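Home | Routes | Crew Setup | Drop-off Sites | Help

Section 5. Setting Up a Collection Route in Flivow

Complete this section after the resident request list has been imported. A route cannot be published until it has a crew, a vehicle and a drop-off site.

1. Open Routes and select New Route. Enter the neighborhood name (for example, Rastness East).

2. Set the load limit for the vehicle. The default is 1,000 pounds. Use the payload figure on the driver's door label if it is lower.

3. Assign a driver and at least one helper. The driver's phone number receives the stop list.

4. Select Add Stops. Each route holds up to 40 stops. Requests beyond that number stay in the Unassigned tab.

5. Mark each stop as Curb, Garage or Indoor. Indoor stops require two helpers - the route will show a yellow flag until the second one is added.

Note: Requests marked Hold are not copied to the stop list. Clear the hold first, then repeat step 4.

CAUTION: Do not add paint, propane tanks or car batteries to a general route. Enter these under Special Items. The Lilell transfer site turns away mixed loads.

6. Choose the drop-off site and check its closing time. The last stop should be scheduled at least an hour earlier. 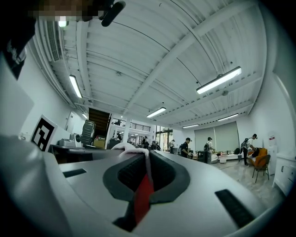
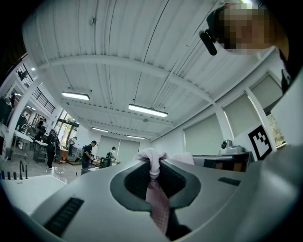 7. Select Publish. Stop lists are sent to drivers at 6 a.m. on the day of the route. Changes made after that time must be phoned in to the driver.

Note: If a message reads "Error 141", two routes share the same vehicle. Open either route, change the vehicle and publish again.

Akolgo Community Software | Contact Support | Copyright Akolgo | Back to top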